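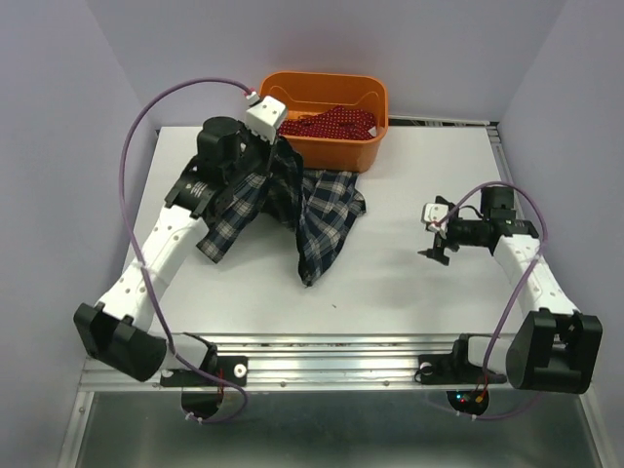 ## Contra a camisa dobrada

Há uma ideia que se instalou nas nossas casas sem que alguém a tivesse discutido: a de que a roupa limpa só está arrumada depois de dobrada em retângulo, todos iguais, de preferência em pé dentro da gaveta. Desconfio dela há anos. Desconfio ainda mais dos produtos que vieram atrás: a prancha Bitutar, os separadores da Odside, o curso em linha que a minha cunhada me ofereceu em novembro e do qual vi 13 minutos.

Uma camisa aos quadrados devia bastar para pôr a teoria em dúvida. Pega-se nela por um lado, o resto cai para onde quer e a ponta chega à mesa já amarrotada. A dobra perfeita dos vídeos parte sempre de uma peça estendida, alisada, sem mangas rebeldes. O trabalho está todo antes, e é essa parte que ninguém filma.

Os defensores do método têm as suas razões. Tahira Butt, que dá oficinas de arrumação e com quem já tive esta conversa três vezes, garante que dobrar poupa tempo de manhã. Acredito que lhe poupe a ela. Eu fiz a experiência durante um mês: 50 minutos ao domingo à noite seriam aceitáveis se a gaveta aguentasse até quarta. Não aguentou. Bastou procurar a camisola de baixo uma vez, com pressa, para tudo voltar ao monte de onde tinha saído.

E depois há as peças que recusam o retângulo. O xadrez tem fama de ajudar, porque as riscas servem de régua. Numa camisa, talvez. Quando entram pregas na história, a régua passa a ser uma acusação: cada linha torta vê-se do outro lado do quarto. Alisa-se a cintura, foge a bainha; endireita-se a bainha, abre-se uma prega. Quem tem filhas em colégios de farda conhece bem este jogo, e sabe que acaba quase sempre num cabide.

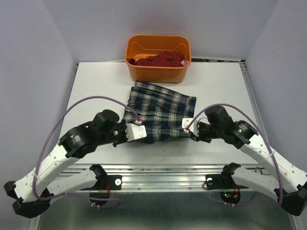 *Tecido axadrezado com pregas, sobre a mesa; o pano vermelho às pintinhas ficou no cesto.*

Chego assim ao cesto, que me parece o grande injustiçado desta conversa. Um cesto de plástico cor de laranja, de cantos arredondados, não promete nada. Recebe um pano amachucado e continua a ser um cesto. Naveed Lodhi, meu vizinho e pai de três rapazes, vive há anos com um por criança, e a roupa passa dali para o corpo sem escala na gaveta. Os miúdos andam vestidos, limpos e um pouco enrugados – como andávamos todos, aliás, antes de haver quem desse aulas sobre isto.

Dir-me-ão que exagero, que uma pilha direita dá sossego. A mim dá-me vontade de não lhe tocar, o que é um defeito grave numa pilha de roupa. Dobro os lençóis, porque de outra forma não cabem no armário, e dobro as camisas quando faço a mala. O resto vai para o cesto, com as calças de fora por cima e as meias onde calhar.

A prancha Bitutar continua atrás da porta da cozinha. Se alguém a quiser, ofereço-a com a embalagem e com as instruções, que têm 14 páginas.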